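08/05/2024
Por Nicanor Herrero

¿Ordenan ya la mesa por nosotros?

Llevo desde enero siguiendo las pruebas de Plideo en simulación y reconozco que estoy entusiasmado. La tarea suena a poca cosa: recoger lo que hay suelto en una mesa, abrir un cajón, guardarlo y cerrar. Pues en la última tanda, de 285 intentos, el brazo completó el encargo entero en más de 45. ¡En enero no llegaba a 9!

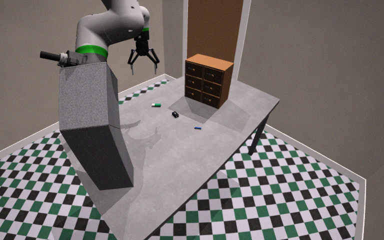

Lo que peor lleva son los tiradores pequeños. Coger un objeto menudo le sale cada vez mejor, pero tirar recto de un cajón sin torcer la muñeca es otra historia - y ahí se le van casi todos los intentos. El equipo de Oltasham propone entrenar el cajón por separado y juntar las dos partes después. Me parece buena idea, y estoy deseando ver la próxima tanda.

¿Y en una casa de verdad? Todavía no. Aun así, hace un año yo no habría apostado ni por el primer cajón.

Comentarios (3)

Maite: ¿Y doblar ropa para cuándo? Yo me apunto a la lista.

jl_taller: En el taller me valdría con que guardase las llaves Allen.

Rosa P.: ¿Los cajones se los dan siempre cerrados?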